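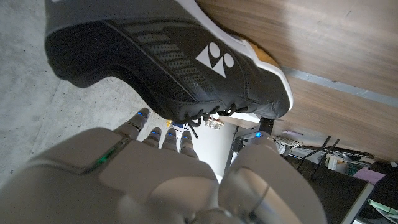

Skarley Opens Its Robot Teaching Room to Shoe Sorting

News > Local Business > Workshop Floor

Search this site Enter keyword Go

December 19, 2018

If you have ever tried to explain to a small child how to pick up a sneaker without dragging the laces through everything, you'll have some sympathy for the folks at Skarley, who have spent a good part of this season teaching that very thing to a robot with a big gray hand (and blue lights at the fingertips, which visitors seem to love!).

The work is done by remote control. An operator wears a pair of gloves, watches the view from the robot's wrist on a screen, and reaches for the shoe as if it were right there in the room. The robot follows along, and every try is saved so that the software, called Plosis, can learn from it later. The team has recorded 1,515 tries with shoes so far and would like to have 3,000 by the end of March, with black athletic shoes, dangling laces and all, getting plenty of turns.

Operators work in shifts of four hours, and the company says new ones usually find their feet within a day or two, though laces still give even the old hands some trouble. Once the shoes are finished, the same crew will move on to folded towels, and after that to the returns counter at the Gutero warehouse, where the whole idea got started over a very large pile of unpaired sneakers.

Related items
Gutero warehouse adds a second returns counter
Barbu gloves get a softer wrist strap
Plosis update brings faster playback for operators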